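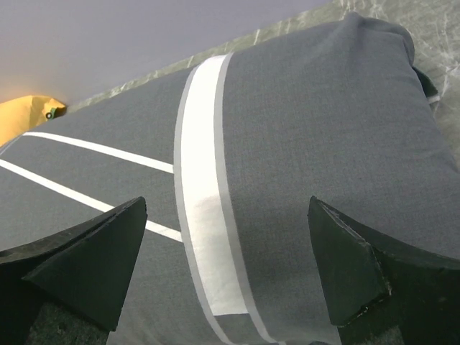 Somewhere past the third lock, with the engine ticking over and a heron standing in the reeds like it owned the county, I decided I was never going to sleep in a hotel again. I was lying across the bow bench of a 38-foot canal boat called the Mendia, with my shoes off and a mug of tea balanced on my stomach, and we were moving at the speed of a person who has forgotten what they came into the kitchen for. It was wonderful.

The Altura Canal runs from the old grain basin at Stustport up to a turning pond in the hills, and for most of the last century it was where the town dumped its bicycles. Freight stopped, the gates rotted, and two of the upper locks were filled in with rubble so that kids wouldn't fall in. Then, section by section, people started digging it out again. The last closed stretch reopened in April, and you can now take a boat the whole way for the first time since most of the people steering those boats were born.

I went up with Mirjam Eder, who has lived on the water for eleven years and owns the Mendia along with a second boat she rents out by the week. She learned to steer from her uncle, badly, she told me, and then unlearned it by hitting things. "You can't be in a hurry on a canal," she said, easing us past a moored barge with a foot to spare. "You can be in a hurry when you get off."

The first day is all flat water and back gardens. You see a town from behind, which I loved more than I expected to: the vegetable plots, the half-painted sheds, a man asleep in a lawn chair with a radio going, somebody's entire family history on a clothesline. People wave. Dogs run along the bank until they reach a fence and then stand there looking betrayed. By lunchtime you've stopped checking your phone, mostly because the signal gives up around the brick bridge and doesn't come back until evening.

Living space on a boat like this is a puzzle, and I kept asking to see how it all worked. The dinner table drops down to make a bed. The bed lifts up to show a pantry. The step you come down on is full of onions. Bedding is the hard part, because anything soft takes up room and boats don't have any, so Mirjam owns exactly one good quilt per person and gets fierce about pillows. Clothes get the same treatment (two sweaters, one of them for dirty jobs), and laundry day is an event that takes over every flat surface from the stove to the tiller.

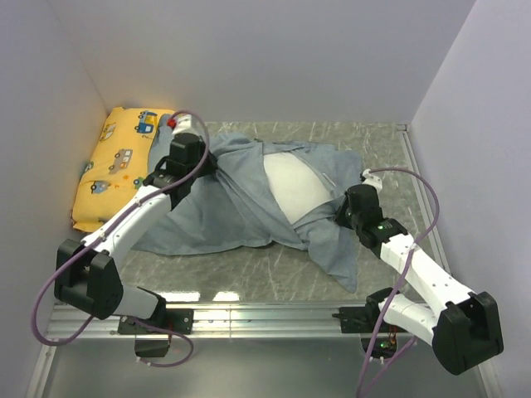
A light blue garment spread out, with a yellow pillow in the corner.

Then come the locks, and the locks are the reason to go. There's a flight of nine above the village of Bachmann, stacked so tightly that from the bottom they look like a staircase for something enormous. You nose in, the gates swing shut behind you, somebody cranks up the paddles with a windlass, and the water comes boiling in underneath. The whole boat rises. You start out staring at slimy brick and ferns, and a few minutes later you're up in the sunshine looking across a field of cows! I did the cranking on six of them and my arms were useless the next day. I'd go back and do the other three tomorrow.

Every lock has its own temper. The second one leaks at the heel and fills slowly. The fifth kicks you toward the left wall as soon as the paddles open, so you need a line on before anybody touches the gear. The seventh has a gate beam worn into a shallow seat by generations of people leaning on it, and if you sit there you can feel the thing start to give a second before it moves. Mirjam knows all of this the way other people know which stair creaks.
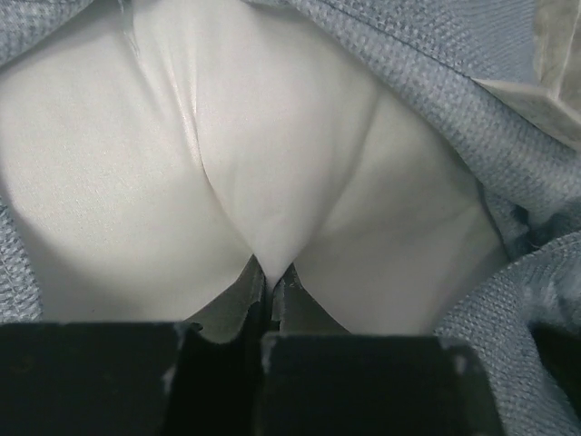
We tied up above the top lock that night at a bank with iron rings set in the stone. Two other boats were already in. One belonged to a retired couple who had brought a smoked trout and far too many potatoes, and the other to a young woman repainting her cabin roof in sections between rain showers. By dark we were all eating off our knees and arguing about anchors. There are 377 boats registered on the Altura now, and after two days I had the feeling I'd eventually have dinner with all of them.

If you want to try it, a week on Mirjam's second boat costs 800 in early spring and 1000 in high summer, fuel included, and she'll ride along for the first afternoon until you stop hitting things. Late September drops to 700 and is, everyone on the bank agreed, the best of the lot, with empty moorings and blackberries you can pick from the deck. Bring soft-soled shoes, a flashlight and gloves for the windlass. Fill the water tank at the basin before you leave, as the next tap is above the flight and the line for it on a warm evening can be long.

We came back down the next morning in a light mist. I took the tiller for the long straight below Bachmann and managed most of a mile without touching either bank, and then a kingfisher went across the bow, a streak of blue so bright I forgot to steer.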